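How do we know what people ate a long time ago?

For children from 8 to 12 years. Text by Malou Sveinbjörnsson

Imagine that you throw away the bones after a chicken dinner, and that somebody finds them in 2,000 years. What could this person learn about you? Quite a lot! People who study old things from the ground are called archaeologists, and old rubbish makes them very happy.

What is a midden?

A midden is a heap of rubbish from the past. Before there were bins and rubbish lorries, people often threw their waste just outside the house, or over the edge of a slope. Year after year the heap grew. It got shells in it, fish bones, broken pots, ash from the fire and sometimes a lost comb or a needle.

Near the farm Stallov there is such a midden. It lies close to the sea, and today grass grows on it, so you can walk over it and think it is only a small hill. Aksel Vestergaard has been digging there every summer with his students. In the first week they found a fish hook made of bone, and they talked of nothing else at supper.

Why do bones stay and bread does not?

Most food rots quickly. Bread, milk and leaves are eaten by tiny living things in the soil. Bones and shells are hard, so they last much longer. It also depends on the soil. In sour soil, such as you find in many pine woods, even bones can disappear. In a heap with many shells the soil is less sour, and the bones stay in better condition.

Seeds can last too, if they were burnt a little. When somebody dropped barley in the fire and it became black but did not turn to ash, it can keep its shape for a very long time.

Whose bone is it?

The digging team puts the soil through a sieve with small holes. The soil falls through and the small bones remain. Then they are washed with water and a soft brush and laid on paper to dry.

After this comes the difficult part. Soo-ah Kwak works with fish bones, and she has a cupboard with about 200 boxes. In each box there is the skeleton of one fish from our own time. When she gets an old bone, she holds it beside the new ones until she finds one which has the same shape. A cod has other jaw bones than a herring. With birds and seals it goes in the same way.

Sometimes a bone has thin cuts in it. They can come from a knife, and then we know that somebody cut the meat off. Tooth marks tell another story — perhaps a dog got the bone afterwards.

Can a bone tell what the animal ate?

Yes, a little. Our bodies are built from what we eat and drink. A person who eats much fish gets bones which are slightly different inside from those of a person who eats mostly meat and grain from the land. You cannot see it with your eyes. A very small piece of the bone must be tested in a laboratory, with a machine that can weigh the tiniest parts of it.

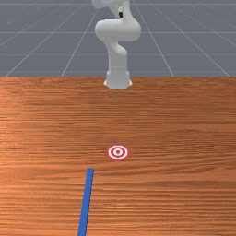 Try it yourself: a midden in a box

You need a deep box, sand, a kitchen sieve, a spoon and an old brush. Ask an adult for clean nut shells, mussel shells, fruit stones and boiled chicken bones.

Put in a layer of sand, then a few things, then sand again. Make 2 layers of things, and write on paper what you put in each. Let a friend dig with the spoon, slowly and from the top. What lies deepest was put there first.

Your friend must now guess what was eaten in each layer. Compare it with your paper. Wash your hands well when you are finished!

Words to remember

Midden: a heap of old rubbish.
Sieve: a tool with small holes.
Archaeologist: a person who studies how people lived by looking at what they left behind.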